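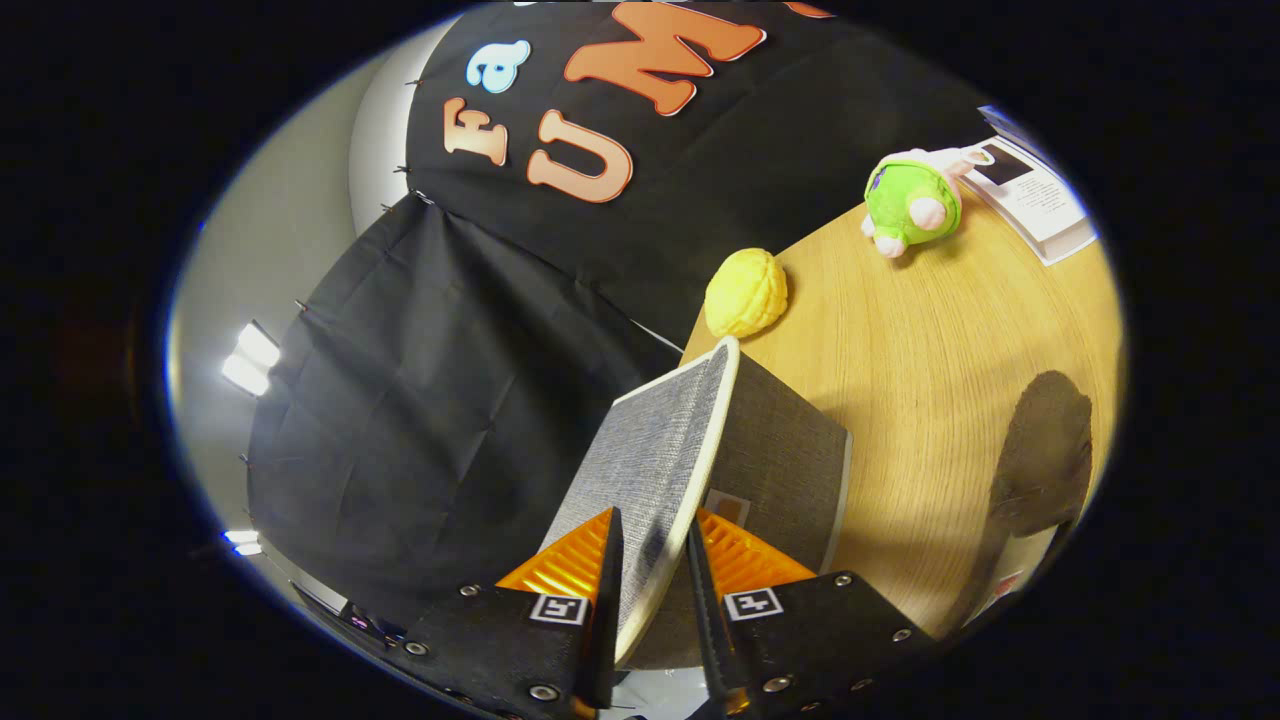

4. Setting up the speaker

Read section 3 (charging) before you begin. The Salell should have had one full charge before it is paired for the first time.

4.1 Choosing a place

1. Put the speaker on a flat, steady surface such as a shelf, a sideboard or a worktop.
2. Leave a gap of at least a hand's width between the back of the speaker and the wall. If the bass sounds heavy or muddy, move it further out.
3. Keep it away from sinks, hobs, radiators and windowsills that get strong sun.
4. Keep it out of closed cupboards. The sound will be dull and the wireless range will be much shorter.

Note: Fish tanks, microwave ovens and large mirrors can all weaken the wireless signal. If the music drops out in one room but not in another, check for these first.

CAUTION: The rubber foot may mark waxed or freshly oiled wood. Use a mat or a coaster on these surfaces.

4.2 Switching on and pairing

1. Press and hold the power button until the light on the base turns white.
2. Wait for the start-up tone. The first start takes longer than later ones.
3. Press the pairing button once. The light flashes blue.
4. On your phone, tablet or computer, open the Bluetooth settings and choose SALELL 166 from the list.
5. When the light stays blue, the speaker is paired.

If the name does not show up in the list, switch Bluetooth off and on again on your phone, then repeat from step 3. Pairing mode ends by itself after 2 minutes.

The speaker remembers the last devices it was paired with and will look for the most recent one each time it is switched on. To clear the memory, hold the pairing button down until you hear a falling tone. You will then need to pair every device again.

4.3 Using two speakers together

Two speakers of the same model can be played as a stereo pair. Older Stallton models cannot be used for this, even though they have the same button layout.

1. Switch both speakers on and place them side by side.
2. Pair your phone with the first one as described in 4.2. This will be the left speaker.
3. Press the pairing button twice, quickly, on the first speaker, then do the same on the second.
4. Wait for both lights to turn green, then move the speakers to where you want them. Keep them in the same room.

To swap left and right, press the pairing button twice on the right-hand speaker. To end stereo mode, switch both speakers off – the setting is not kept.

Note: The line-in socket does not work in stereo mode.

4.4 Setting the volume

The volume on your phone and the volume on the speaker are separate. Set the phone to about three quarters and use the buttons on the speaker for everyday changes. If the sound is rough at high volume, turn the phone down first.

Night mode lowers the bass and limits the top volume. Hold the minus button for a few seconds to turn it on or off.

CAUTION: Long listening at high volume can damage your hearing. Take extra care where small children sit or sleep near the speaker.

4.5 Caring for the fabric

1. Switch the speaker off and unplug the charging lead.
2. Remove dust with a soft dry brush, or with a vacuum cleaner on its lowest setting.
3. Dab marks with a cloth dampened in plain lukewarm water. Do not rub.
4. Leave the speaker to dry fully in the open air before switching it on.

Do not use bleach, stain remover, furniture spray or a steam cleaner. The fabric is glued in place and cannot be taken off for washing.

If the speaker will be stored for a month or more, charge it to half, switch it off and keep it in a dry place. For faults not covered here, see section 7.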